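Workshop notebook: ceramics and tableware, entry 121
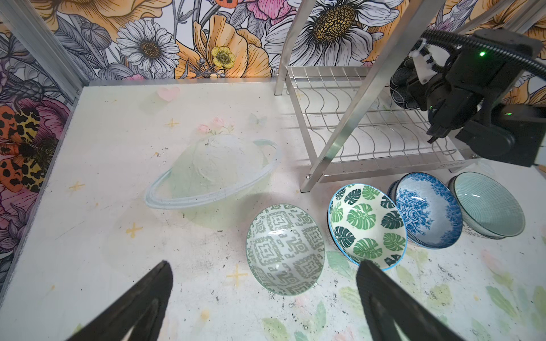 Cavura, 2025-06-17

Bench occupied by the patterned bowls and the two-tier metal dish rack. Four bowls are laid out: grey-green diamond, monstera leaf, blue-and-white rose, and pale teal with fine radial lines. The teal bowl is on its side beside the rack.

The rack is the Stoveo model, stock number 337. Its wavy wires suit plates better than deep bowls, and spacing is to be checked against the Lã series before any further order is placed.

Agreed procedure: bowls are to be racked singly, rims facing the same way, with the heaviest on the lower tier. A gap of 2 cm is to be kept between rims. Chips are to be entered on the Rarari sheet by pattern name.

The white table top is scuffed with black marks. Colleagues are asked to lift bowls and not slide them. Resurfacing is deferred to November.

Outstanding: felt pads, 11 required.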